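I've been wearing the Batista bangle from Grarnico for most of the summer now, so I reckon I can finally say something useful about it!

It's a plain gold-plated cuff with a tiny twist at each end, item 3589 in their catalogue (you'll need the number, their search is hopeless). I paid £20 in the sale and it's normally £40. At full price I'd have dithered for weeks, I'll admit.

First off, it's light. Really light! I forgot it was on during a whole cousin's wedding, dancing included, and I'm someone who usually has every bracelet in my handbag by the speeches. The opening gives a bit when you squeeze it, so it went over my knuckles easily, and I've got big hands. My friend Chia-hao Hung tried it too and found it slid about on a thinner wrist, so do measure before you order. 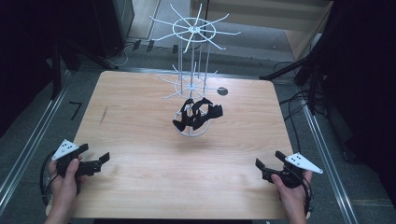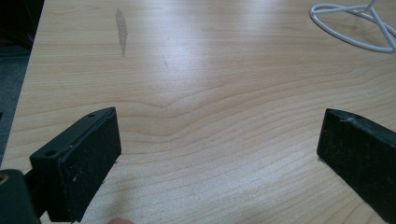
*Light wood tabletop in both, with the white wire rack in the first.*

The plating has held up better than I feared. I take it off for washing up and swimming, but I've worn it through plenty of hand cream and one very sweaty train journey, and the only wear is a dull patch on the inside near the left twist. My old Umau cuff went coppery all over in a month, so I'm pleased with that.

Now the grumbles. The twists catch on knitwear – I've pulled 2 threads on my favourite cardigan and I'm still cross. The box is flimsy as well, and mine arrived with one corner squashed flat. If it's a present, buy a nicer box. Statel do a similar cuff with smooth ends, though it felt heavier in the shop and the colour was a bit too orange for me.

Would I buy it again? Yes, in the sale, and I'd go for the silver one next time (it's due back in stock in September, according to their email). Four stars from me, and it would've been five without the cardigan business.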